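December | By Märta Dahlgren
Print | E-mail

4.2 Who fills the basket now?

I spent 142 shifts hanging around the Studbridge packing room, and the chat at the benches changed more than the pace did!
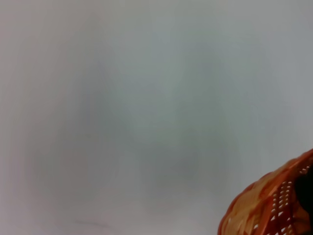 Figure 2. Sorting work, Studbridge.

My own question was what people do with their hands once the arm does the picking. Luminița Buzatu told me she mostly watches (and hates it). With something dark already in the woven orange basket, she still wanted to reach in and fix it.

Related items
Drukby: night crews and robots
Flivmont interviews, part 2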